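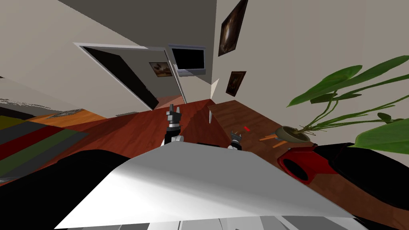

Wosis Interior Paint: Frequently Asked Questions

How much paint do I need for one room?

One can of Zollier wall paint covers 133 square feet with one coat. Measure the width and height of each wall, multiply, and add the walls together. You can leave out large windows. Most rooms need two coats, so double the total before you order.

Do I need a primer?

Bare drywall and bare wood need a primer. Walls that are already painted in a similar color usually don't, as long as the old paint is sound and clean. If you are going from a dark color to a light one, use one coat of Bezerra primer first.

How long should I wait between coats?

Wait at least 2 hours in a dry, heated room. In cool or damp weather it can take most of a day. If the wall feels tacky, leave it alone.

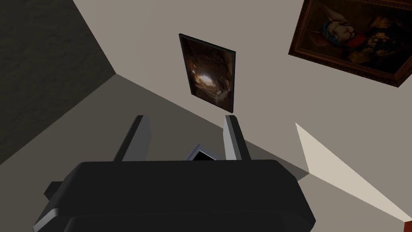 Which finish should I choose for shelves and trim?

Matte hides small dents but marks more easily. Satin is easier to wipe and is what most of our customers pick for shelves. You can also use two shades on one board. The two upright plates in the picture have a dark gray face and a lighter gray inner edge, and the same pairing works on a bookcase if you want the edges to stand out. Paint the face first, let it dry overnight, then tape it off and do the edge.

Can I paint over wallpaper?

We don't recommend it. The water in the paint can loosen the paste, and the seams will show. Strip the paper, wash off the paste and let the wall dry.

Can I return paint?

Unopened cans in stock colors can be returned within 41 days. We can't take back tinted paint. Omow brushes and rollers can be returned if the wrapper is still sealed.

Are your colors the same as the old ones?

Colors sold before 2000 were mixed to different formulas. Bring in a chip the size of a coin and the store will match it as closely as it can. Small touch-ups may still show in strong light, so it is better to repaint the wall from corner to corner.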